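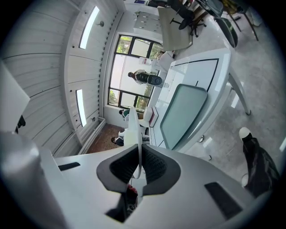
Hi Shiyu Peng,

Quick update on the Illent handheld gripper kit, month two of the trial. Short version — I like it a lot more than I did in October!

We're at 1189 usable recordings out of 3784 planned, so yes, we're behind. I lost most of a week to the first set of finger pads, which kept slipping on anything glossy. Remedetti sent replacements at no charge (I did have to ask twice) and only 4 takes have been thrown out for slips since. Shengli Feng did 518 of the recordings herself and is now much faster than me, which she mentions daily.

What I'd still complain about: the grip gets heavy on your wrist after half an hour or so, the manual is thin, and their upload software makes you type the task name in again every single time. I've written to them about that last one. They say it's fixed in the next version — we'll see.

Money is fine. The rental runs through the end of the trial and I haven't touched the spare parts line apart from shipping. I'd like to move what's left of it to a second kit, so Shengli and I can stop taking turns. Could you let me know before November if that's okay? Their quote is only good until then.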